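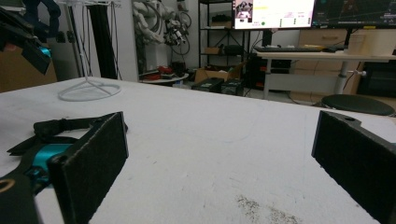 Dalgate Rainfall Log

Daily rainfall totals from two gauges in Dalgate, one at Hellberg Farm and one by the Plosik bridge. Readings are in millimeters.

Files
hellberg.csv: daily totals, farm gauge
plosik.csv: daily totals, bridge gauge
notes.txt: gaps, moves and repairs

Columns
date: day the reading was taken
rain_mm: total since the last reading
flag: blank, M (missing) or E (estimated)

Known problems
The bridge gauge was moved 26 meters upstream in July. Totals before and after the move should not be joined without a check. Snow is melted before it is measured, and small amounts may be lost. Both gauges hold up to 200 mm.

Missing days are left empty. Do not read them as zero.

License
Free to use with credit to the Dalgate Rainfall Log.

Last updated Feb 16, 2026. Send corrections through the issues page.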